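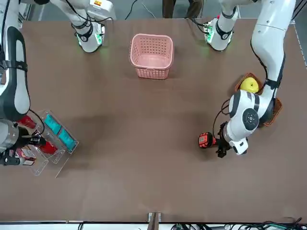 Pink plastic basket on a brown tabletop.

Todach Pumped Storage Station

The Todach Pumped Storage Station is a hydroelectric storage plant in the hills above the town of Prorness. It is owned and operated by Silora, a regional power company. The station uses electricity to pump water uphill when demand is low and releases the same water through its turbines when demand rises. It supplies the regional grid, mainly in the early evening.

Layout

The station has two reservoirs. The lower one was made by damming a side valley of the Lins River, and the upper one is a lined basin dug into a flat ridge known locally as Todach Top. A pressure tunnel 2,000 feet long connects them. The tunnel is lined with concrete for most of its length and with steel where it approaches the powerhouse.

The powerhouse is partly underground. It holds three reversible pump-turbines, each with its own motor-generator. The units turn one way to generate and the other way to pump. Each can be shut off from the tunnel by a valve, so that one may be repaired while the others stay in service. A small control building stands at the surface, next to the switchyard.

Operation

Pumping normally takes place overnight and, in spring and summer, around midday, when solar farms south of Prorness produce more power than the area uses. With the upper reservoir full, the station can run at full output for three hours. It is more often run at part load for longer periods.

Like all pumped storage plants, Todach uses more electricity than it returns. Energy is lost to friction in the tunnel and in the machines themselves. Silora buys power for pumping when prices are low and sells its output when they are higher, and it is also paid by the grid operator for keeping units on standby.
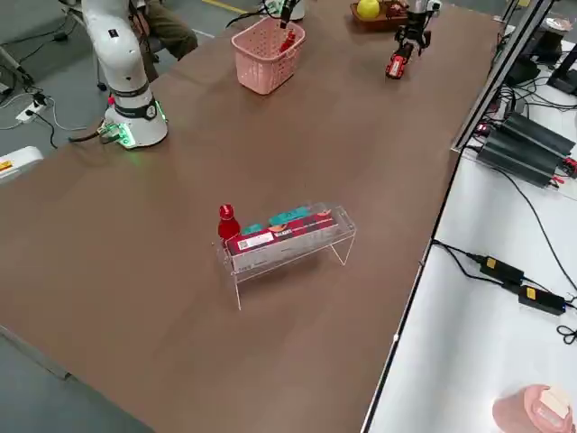
The standby service has become a larger part of the station's income as more solar generation has been connected. A unit on standby spins in air, with the water pushed down out of the runner by compressed air, and can begin delivering power quickly once the water is let back in. The compressors used for this were replaced after repeated failures during cold weather.

Water supply

The same water moves back and forth between the reservoirs, so the station draws little from the Lins in a normal year. Losses come from evaporation and from seepage through the upper basin's lining. They are made up from the river between late fall and early spring. The operating permit bars withdrawals when the river falls below a set level at the Prorness gauge.

The lower reservoir's surface rises and falls daily. Swimming and boating are not allowed. Fishing is permitted from the east bank, where the slope is gentler, and a footpath follows the shore as far as the dam.

Proposed expansion

Silora has applied to raise the wall of the upper reservoir, which would lengthen the time the station can run at full output. No new tunnel or turbines are planned. The application was discussed at a public hearing in Prorness in September. 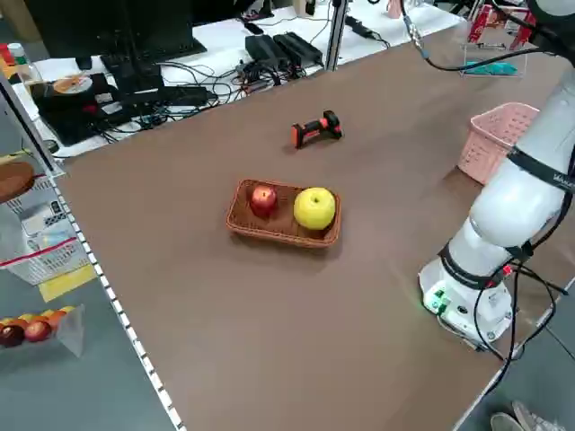
One resident told the hearing that the company should repair the existing lining before adding more water on top of it, and asked for the seepage records to be published. Silora replied that the lining would be renewed as part of the work and that the records would be attached to its revised application. Other comments dealt with truck traffic on the ridge road and with the effect of faster level changes on the east bank.

A decision on the permit is pending.

See also
Lins River
Hydroelectricity
Grid energy storage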